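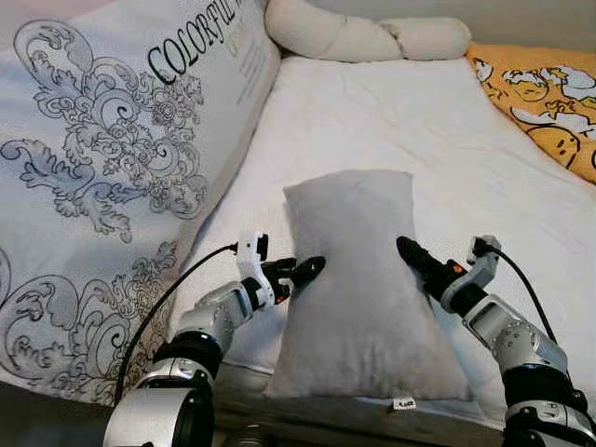 Two-arm cell: right gripper loses the pillow after some cycles

Posted by Javiera Villalba, 2022-09-08

Hello to all. I take care of a two-arm cell at Nurkberg. The task is to pinch a soft pillow from both sides on a bed and stand it up. The left arm has no problem. The right finger starts well, but after 500 cycles it closes late and the pillow slips down. If I restart the controller, it is good again for a while. The cable comes out on top of each gripper and goes in a free loop to the side. I did already clean the fingers with alcohol and I did the zero calibration two times. The log of the right gripper shows 1,081 retries for one week, the left almost none. What should I check next? I don't want to open the gripper if it is not necessary.

Domingo Farías
I had the same thing in our cell in Sturcombe, and it was the cable. When the wrist turns many times to the same side, the loop becomes short and pulls on the plug. Please do this with the power off:
Take the plug out and look at the pins.
Turn the wrist by hand to both ends and watch the loop. It must never be tight.
Fix the cable to the forearm with a soft strap, 5 cm behind the gripper. Do not pull the strap hard.
Then run the cell slowly and read the retries again. If they still grow, exchange the two cables between left and right. When the fault goes with the cable, you order a new one. When it stays on the right, it is inside the gripper and you must open it, I am sorry.

Edov
just put more force on it

Javiera Villalba
Thank you Domingo. One pin was a little bent. I ordered a new cable and will write in October how it goes. Edov, more force I tried before, it only pushes the pillow over to the left.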